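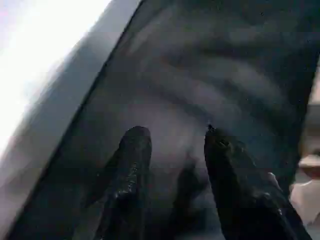

Wrist camera view, gripper at the dark cloth

Ticket: Cletar gripper kit, trial unit – missed grasps on dark fabric
Opened by: Ineke Goossens
Status: Waiting for customer

Ineke Goossens, Wednesday 9:40
Good morning. We have the Cletar kit on trial for sorting textiles. With light cloth I have no complaint. With dark cloth the software often reports "grasp OK" and the arm then lifts with nothing in the fingers. In the attached view I cannot tell if there is cloth between the fingertips or only shadow. Faint horizontal lines are also over the whole picture. Is this normal? The kit costs 2,680 and I must advise my manager in October.

Jarlath Costello, Gratton support, 11:15
Thanks, Ineke. Which firmware, and is auto exposure on? There is a very bright area at top left, so please try with that light covered. Set image compression to low too.

Ineke Goossens, 14:05
Firmware is 5.2, auto exposure was on. I closed the blind and changed the compression. The lines are weaker now, but two false "grasp OK" came again this afternoon – both with black cloth.

Jarlath Costello, 15:30
Understood. Please fix the exposure by hand, raise the close force by 2 steps and send me the log after the next run.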